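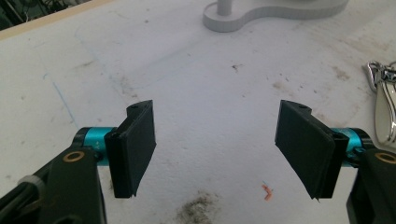 ## Re: [grippers] Flat pads or curved ones?

July 13, 2022

Hi all,

On the Fonness list someone wrote:

> We're on the Grekier fingers and keep dropping keys. Has anyone tried flat pads on a hand-held?

Yes, me! I've got flat black ones on mine right now, with the teal joints, and I like them a lot more than the curved Thongdee set (sorry, Thongdee fans). I did 471 grabs with each set, and the flat pair missed 5 -- the curved pair missed way more, mostly on thin stuff. One gripe: the edges get ragged, so I'd print the next pair a bit thicker.

Can anybody at Clallholm share their pad file? I'd love to try it before October.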